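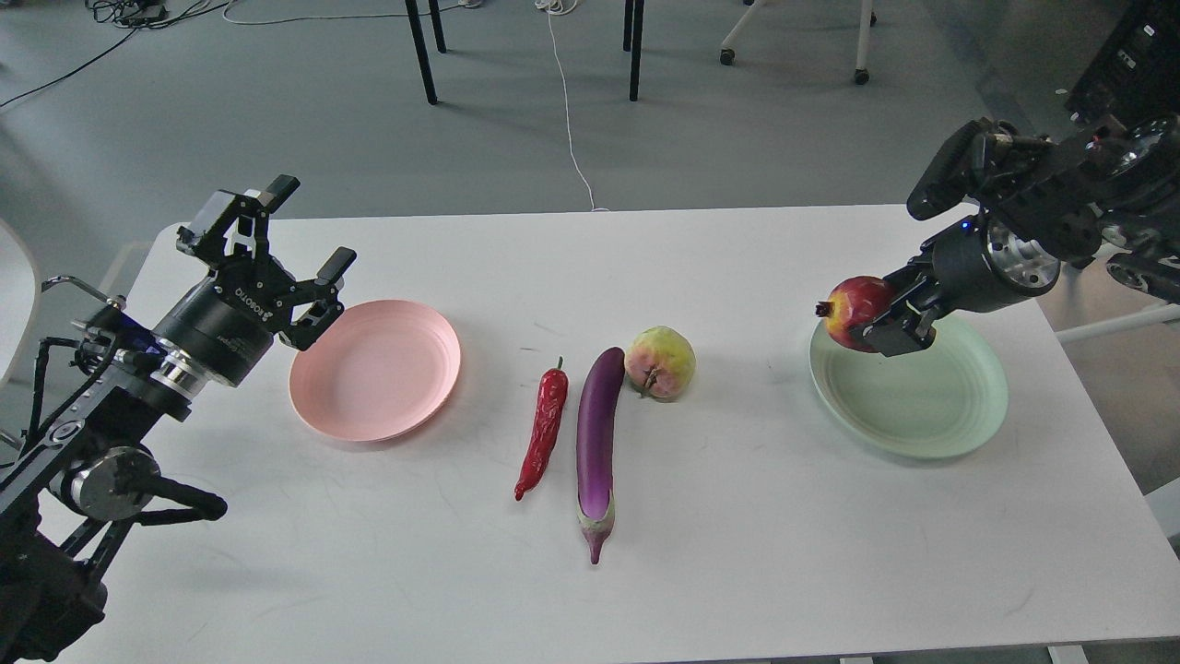
Sorting produce by plate

Last updated in October
Reading time: 2 min

Sorting produce by plate is a simple table activity in which fruits and vegetables are divided between two or more plates, usually of different colours. It is used in cookery classes, in day centres and at home, and it needs no special equipment. Some teachers call it the two-plate game. In the Grolton teaching notes it appears as activity 38, under the heading "Kitchen words".

Plates

The plates should be round, shallow and of one plain colour, so that the colour can serve as a name ("the pink one", "the green one"). Pale colours are preferred, as dark skins such as that of the eggplant, in Britain more often called aubergine, are easy to see against them. Plates with a raised rim keep round fruits from rolling away. A white table is suitable for the same purpose as a pale plate.

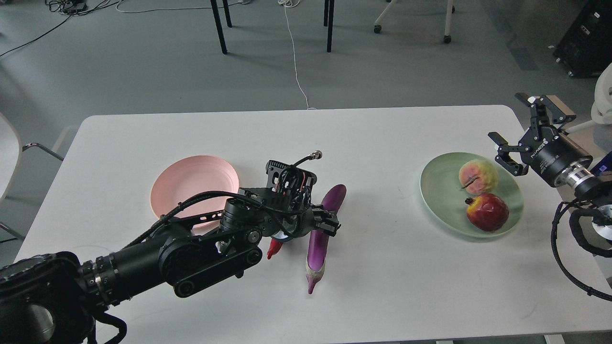

Peach and pomegranate on the green plate, with the eggplant still on the table.

Choice of produce

A usual set has 5 pieces or fewer. The pieces should differ clearly in shape, and at least one should be long and one round. The chili pepper and the eggplant are often put together as vegetables, although a botanist would count both of them as fruits. The sorting follows the kitchen meaning of the words, where a vegetable is what goes into a savoury dish.

The pomegranate is valued for its firm skin and for the small crown at its top, which learners remember easily. The peach is softer and must be held with little pressure, as it bruises. A chili pepper should be whole and without cuts, and hands should be washed after touching it.

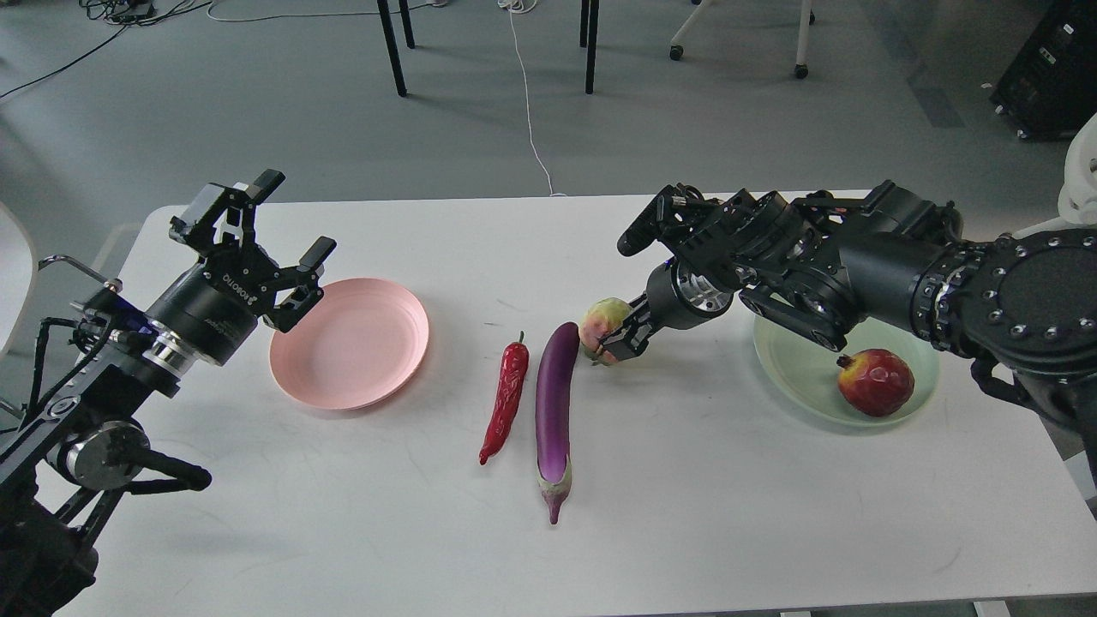
A small pale fruit with a pinkish blush, lifted above the table. The chili pepper and eggplant lie side by side.

Order of work

The pieces are first laid in the middle, between the plates. Long vegetables are placed next to each other with a little space between them. One group is commonly finished before the other is begun, and many teachers start with the fruits. The second plate remains empty during this time. In the variant known as Karkik, the learner changes plate after every piece, and this is considered more difficult.
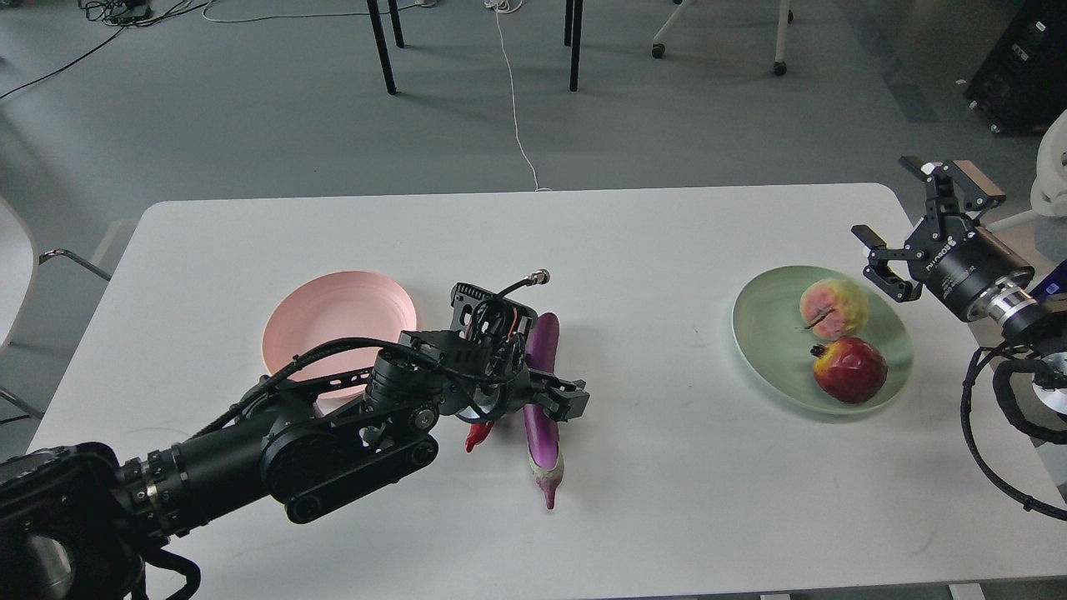
Variants

In sorting by colour, the red chili pepper and the pomegranate go on the same plate and the other pieces on the second. Sorting by shape separates the long pieces from the round ones. A third variant, Vi, is done with the names only: the teacher says a word and the learner points to the correct plate.

See also: Aubergine; Table setting; Undura method

64 shares · 5 comments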